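Against the Patterned Worktop

Kitchen makers keep selling speckle. Davwood's current range has nine finishes, and seven of them imitate stone. The argument is that a pattern hides crumbs. It does, and a surface used for food should do the opposite.

I replaced a speckled Colley top with a plain light gray one in July. The top cost $895 and the fitting $258. Cleaning takes longer now, as flour and salt get wiped up when they would once have been left. I count that as the top working correctly.

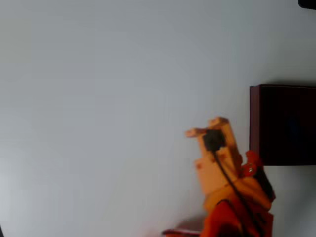 Plain gray has one real fault, which is glare under a bare lamp. A matte finish and a shaded fitting deal with most of it. Bråten charges $115 extra for matte, and I would pay that before paying anything for a fancier edge.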